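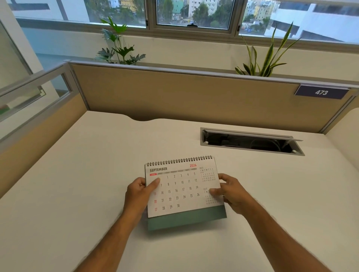
Incidencia 1177
Producto: horno de convección Nerik, cámara de cuatro bandejas
Cliente: Obrador Alaoui
Estado: cerrada
Apertura: 3 de noviembre de 2021
Técnico asignado: Gerrit De Bruijn

Descripción del cliente
Los panes de molde enriquecidos salen con la corteza superior muy oscura y el centro crudo. Ocurre en las bandejas 1 y 2 (superiores). Las bandejas 3 y 4 salen correctas. Masa con leche y mantequilla, piezas de 250 g, moldes metálicos engrasados. El fallo aparece con el programa P2 y también en modo manual.

Comprobación inicial (remota)
Se pide al cliente la consigna y la lectura de pantalla. Consigna: 180 °C. Lectura: 180 °C, estable. Sin códigos de error en el registro. Firmware al día. Se solicita prueba en vacío con termómetro de horno en cada nivel, puerta cerrada, ventilador al 80 %.

Respuesta del cliente
Nivel 1: 211 °C
Nivel 2: 204 °C
Nivel 3: 183 °C
Nivel 4: 179 °C
El cliente indica que el ventilador suena igual que siempre. Añade que cambió la junta de la puerta en marzo con recambio Condlow.

Diagnóstico
1. Sonda de cámara: 1.094 ohmios a temperatura ambiente, valor dentro de tabla. Se descarta.
2. Junta de puerta: prueba del papel en los cuatro lados. Retiene bien. Se descarta.
3. Ventilador: gira en un solo sentido. El equipo debe invertir el giro cada dos minutos. En modo de servicio, la orden de inversión no produce cambio.
4. Relé de inversión (K3): la bobina recibe tensión, el contacto no conmuta.

Causa
Contacto de K3 pegado. Con el giro fijo, el aire caliente se acumula en la mitad superior de la cámara. La sonda está a la altura del nivel 3 y por eso la lectura en pantalla es correcta.

Medida provisional
Usar solo los niveles 3 y 4. Bajar la consigna a 170 °C, prolongar la cocción y girar las bandejas a mitad del horneado. Comprobar el centro de la pieza con termómetro de pincho antes de desmoldar.

Solución
Sustituido K3 por recambio Restberg, ref. 54. Repetida la prueba en vacío: diferencia máxima entre niveles, 5 °C. Horneada una carga completa con la misma masa a 180 °C. Color uniforme en las cuatro bandejas, centro a 93 °C en todas las piezas medidas.

Notas
El autotest de arranque no verifica la inversión de giro. Se traslada a fabricante como petición de mejora. El relé retirado queda en taller, etiquetado con el número de incidencia.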